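# Brastdale allotments - May meeting, as I remember it

Right, I took the notes this time as Leszek had the biscuits, so forgive the handwriting-to-keyboard errors. Present: me (Adelino Cordeiro), Leszek Zalewska, Bogumił Nowicki and Cyprian Jakubowski. Apologies from Przemysław Witkowska, who was stuck at work.

**Last month's minutes.** Agreed, except that Bogumił wants it noted he offered to *look at* the mower, and did not offer to mend it. Noted!

**Water.** We went on about this for ages. The tap by the Kukska Lane gate still drips and the far plots get hardly any pressure after 6 pm. Cyprian has a price from Sikora for new pipe, £100 plus fittings, and I thought that was pretty good. Agreed to go ahead. Leszek will ask them whether they can come before the beans go in.

**Waiting list.** There are 12 names on it now and 2 plots coming free - both at the soggy end, sadly. We talked about splitting one into halves. I'm for it, Cyprian is against it (he says half plots get abandoned), and Bogumił could go either way. Left until Przemysław is back.

**Compost.** Please, please stop putting bindweed in the bays. I pulled out around 5 buckets of the stuff and my back knew all about it. Bogumił will paint a new sign.

**Seed swap.** Lovely turnout and far too many courgettes, as ever. Leszek has the leftover packets in a tin if anyone wants lettuce or chard.

**Any other business.** Cyprian asked if we could have a bench under the pear tree. Everyone liked the idea, and then we spent a good while on whether it should face the hill or the sheds. Hill, I think - I'd stopped writing by then.

Next meeting in June, 7 pm, same place. Leszek is bringing the biscuits again.

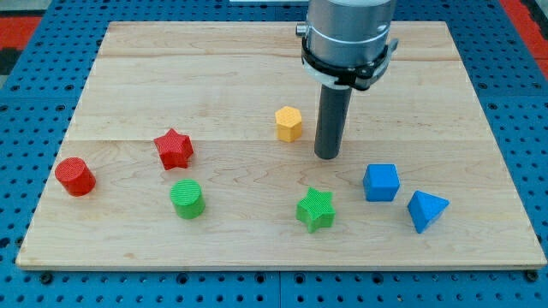 *2 min read*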